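Ticket 1461 - block retrieval from wooden box, table task
Wednesday
Posted by: bench support, Dosdale

Status: open, again

Reported by the Flenar side: policy stalls at the box. Gets to the compartment fine, closes, comes up with nothing. Or closes on the wall of the box and tries to lift that instead. 12 fails in a row before they pulled the plug on the run. Same weights do OK on blocks sitting in the open.

Tried so far
- re-ran calibration, no change
- rolled back to build 361, no change
- dropped approach speed, slightly worse if anything
- swapped finger pads. no change, put the old ones back

Next thing was to check the human demos, see whether the task is even reasonable with these jaws. Went through set 2151. People manage the pick with the same style of jaw so I'm not buying "hardware limit", which is what Citia wrote in there reply. 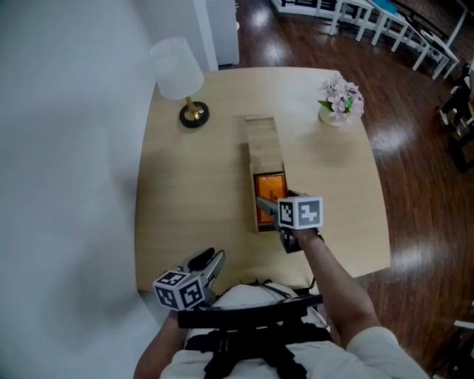
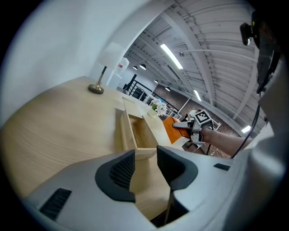

First: right gripper over the orange piece in the box. Second: orange block held above the table.

My read. Block sits snug in the compartment, hardly any room for a finger each side. A person feels the edge and shuffles a bit. The policy doesn't shuffle, it commits. Colour contrast is good so I doubt its a vision problem, but haven't ruled out glare off the table.

Asked Khalaf for more demos of the pick only, no lift, slow, with the box turned to different angles. Also want some where the first grab misses and the person has another go. Training on clean picks only is half our trouble imo.

For whoever is fielding the customer question (can it tidy a kitchen drawer yet): no. Please don't promise it. Open bench, one object, yeah mostly. Anything tucked in a box or drawer, a person still does it quicker and without denting the box. Maybe revisit in September once the new demos are in.

To do
- log finger force at contact, currently off by default, why??
- try a 2nd attempt after an empty close
- test with a looser box, same block
- Flenar to resend thier run logs, last lot were truncated

Leaving this open. Don't merge with the lamp ticket, diffrent fault.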